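4.2 Remplissage du panier de table
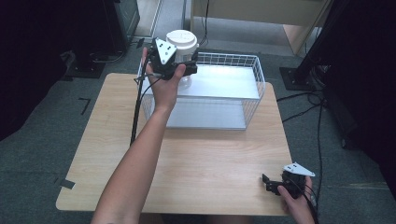
Le panier métallique blanc se charge toujours posé à plat sur une table stable, jamais tenu à la main. Les consignes de cette section s'appliquent au modèle Drundel à fond plein. Pour les paniers suspendus de la gamme Kornthorpe, se reporter à la section 4.5.

Avant de commencer

Vérifier que la table est propre et sèche. Retirer l'étiquette de transport collée sous le fond du panier. Contrôler les soudures des quatre angles en passant le doigt le long du bord supérieur ; un fil qui dépasse peut rayer les récipients ou blesser.

Charge maximale répartie : 3 kg.

Mise en place

1. Poser le panier dans la moitié arrière de la table, le grand côté parallèle au bord. Laisser au moins 100 mm entre le panier et le bord de la table.

2. Appuyer sur le panneau de fond aux quatre coins. Il doit reposer à plat sur les fils. S'il bascule, le retirer, le retourner et recommencer.

3. Fermer tous les récipients avant de les charger. Les couvercles à visser se serrent à la main, sans outil.

4. Prendre chaque récipient par le corps. Ne pas le soulever par le couvercle, même lorsque celui-ci est cannelé.

5. Descendre le premier récipient à la verticale dans l'angle arrière gauche, couvercle vers le haut, jusqu'au contact avec le fond. Ne pas le lâcher au-dessus du panier.

6. Continuer le long du grand côté arrière, puis revenir vers l'avant. Les récipients les plus hauts restent à l'arrière.

7. Combler les espaces restants avec les petites pièces. Aucun objet ne doit traverser la grille.

Remarque : les personnes gauchères peuvent commencer par l'angle arrière droit. L'ordre de remplissage n'a pas d'effet sur la stabilité tant que la charge reste répartie.

Attention : ne pas coucher les récipients contenant un liquide. Le fond plein retient les petites fuites, mais il n'est pas étanche sur les côtés.

Déplacement du panier chargé

8. Saisir le panier à deux mains par les petits côtés, sous le fil supérieur.

9. Soulever sans incliner. Si un récipient glisse, reposer le panier et reprendre à l'étape 6.

10. Ne pas faire glisser le panier sur une table en bois ou à décor bois. Les fils inférieurs marquent la surface. Des patins adhésifs sont disponibles sous la référence 872.

Nettoyage du fond

Sortir le panneau de fond et le laver à l'eau tiède, 30 °C au maximum, avec un produit vaisselle doux. Essuyer la grille avec un chiffon humide, puis sécher. Ne pas utiliser de tampon abrasif sur les parties blanches. Remonter le panneau une fois les deux éléments secs.

Pièces de rechange : Dretdale, service Benavides. Indiquer la référence gravée sous le panneau de fond.

Section révisée le 11 juin 2026.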